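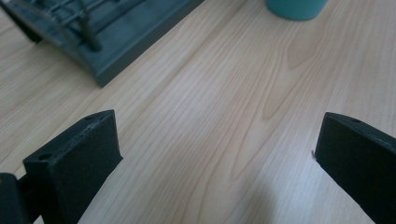

Zuko fingers over the test bench, rack and cup in place.

Zuko hand-held gripper, block fingers: bench review
Drandham Tool Notes, 1 December 2024

The Zuko is a two-finger hand-held gripper with a wrist camera. We have had it on a wooden table since March, next to the Pugh unit it was bought to replace. The task set is kitchenware: cups in and out of a wire rack.

Fingers. Matte black blocks with flat inner faces, held by screws. They are stiff. With a full mug in the grip I could not see any flex at the tips, where the Pugh fingers splay. Flat faces are poor on curved cups, and a strip of silicone tape fixed most of the slipping. The black finish shows pale scuffs along the top edge of the left finger. Swapping a pair takes 4 minutes with the supplied driver.

Camera. Both fingertips stay in view with the jaws open, so the gap is easy to judge. The drawback is height. A cup standing at the far side of the table loses its upper part, and so does the rack. Tilting the mount up one notch brings the rims back but costs you the finger bases. Pugh has the wider lens and wins this one.

Trigger. Long travel, even resistance. Morfudd Ruddock ran 12 cup transfers with each unit and dropped 4 with the Pugh, none with the Zuko. Small sample, same operator.

Controller. The Drusbridge logger reads it without a driver. Cable strain relief is weak and should be taped on day one.

Recommended for rigid objects. For glassware, wait for the soft pads.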